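4 Setting Up the Family Check-In Module

This section covers first-time setup of the check-in module in Tavico, release 67 and later. The module schedules short conversations between household members and stores the notes each person chooses to keep. Complete section 3 (Household Accounts) before you begin.

4.1 Before you start

You need:
- An organizer account with a confirmed email address
- One member profile for each person who will take part
- The household code printed on the Mudura welcome card

Members under 13 can take part only through a linked profile. A linked profile has no private notes.

4.2 Create the schedule

1. Sign in as organizer and open Household > Check-Ins.
2. Select New Schedule.
3. Enter the household code. The code is not case sensitive.
4. Choose a frequency: daily, weekly, or every two weeks. Weekly is the default.
5. Set a start time and a length. The shortest length is five minutes and the longest is 123 minutes.
6. Select the members to include. A schedule must have at least two.
7. Select Save. Each member receives an invitation and must accept it before the first check-in.

Note: If a member declines, the schedule stays in Pending. Remove that member or send the invitation again. Tavico does not show the organizer a reason for declining.

4.3 Choose a prompt set

Prompts are the opening questions shown at the start of a check-in. Three sets are installed:

Plornier Basic. Short questions on the day or week. Suitable for mixed ages.
Plornier Couples. Questions for two adults on chores, money, and time together.
Mazurek Repair. Questions for use after an argument.

1. Open the schedule and select Prompts.
2. Choose one set. Sets cannot be combined in one schedule.
3. Clear the check box next to any question you do not want to appear.
4. Select Apply.

The full library holds 1,202 prompts. To add your own, see section 6.

Caution: Do not assign Mazurek Repair to a schedule that includes linked profiles. Several questions in this set assume two adults. The software does not block this combination.

4.4 Set note sharing

Each note can be up to 3,550 characters long. Notes are private when created.

1. Open Settings > Notes.
2. Set Default Sharing to Private, Ask Each Time, or Shared.
3. Set the holding period. A shared note is not delivered until this period ends. The default is 20 minutes.
4. Select Save. 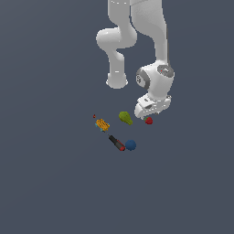
Figure 4-1. Simulated robot arm above six small objects.

A note in its holding period can be edited or withdrawn by its author. After delivery it can only be hidden. Hidden notes stay in the household archive until the organizer clears it.

Caution: Changing Default Sharing does not affect notes that already exist. Change those one at a time from the note menu.

4.5 Pause or end a schedule

1. Open the schedule and select Status.
2. Select Pause to keep the settings and stop reminders, or End to close the schedule.
3. Confirm with your organizer password.

Any member can pause their own reminders without ending the schedule for others. Paused schedules do not restart automatically. See section 5 for reminder settings.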